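Print this page | E-mail this page

Sirell Secondhand Kitchenware List: README

Welcome, and thank you for taking an interest in our little list! It began as a way of keeping track of what came through the Sirell thrift shop, and over time it has grown into something we hope other shops can use too (or anyone who simply likes knowing what an old gravy boat goes for).

The list holds 1,123 entries in one plain spreadsheet file, with a row for each item or set. Every row gives the kind of item, the maker if there was a mark we could read, the condition, the asking price in dollars, and the month it was put out. If a maker's mark was too worn to read, the cell says "unmarked" and we left it at that.

A few things to know before you dive in. Prices for 352 of the entries came from our sister shop in Aguiar, where things tend to run a bit higher, so please check the "shop" column before you average anything. December is heavy on serving platters and light on nearly everything else. Chips and hairline cracks are both filed under "worn," which we do mean to split up one of these days.

You are welcome to copy, share and change the list as you like. A mention of Sirell would be lovely.

Last updated: 22nd July
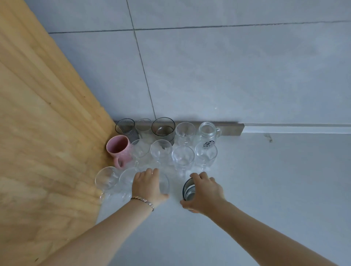 Cups, glasses and mugs set out in rows on the floor.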